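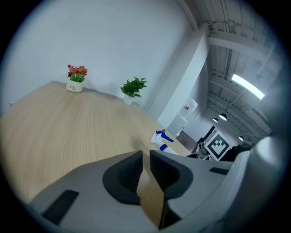
2 min read

Stairlift contracts should say how long a repair will take

My aunt's stairlift stopped working in March. She lives in Barta, in a house with one bathroom, and the bathroom is upstairs. The supplier told her an engineer would come "as soon as possible." That was the wording in her service plan too. It took six days.

I have read the plan several times. It gives the monthly price to the cent. It lists what voids the coverage. It says nothing at all about response time, and my aunt pays $42 a month for it.

Heriberto Arango, who ran the service desk at Plaseo until last year, told me companies avoid a fixed time so they can cover a large area with few engineers. I understand that. A firm with two vans can't be in Barta and Fliltcombe on the same morning. But a customer who can't get to bed has a different problem from one whose scooter basket has come loose, and most plans treat both calls alike.

My view is that any plan for a stairlift or a patient hoist should state a maximum wait in hours, and pay something back when the wait runs over. Catríona Duggan has argued in our local paper that this would push small firms out. Some might raise their prices. I would still take a higher price with a number in it.

My aunt's plan comes up for renewal soon. She has asked for the wait in writing and has not had a reply.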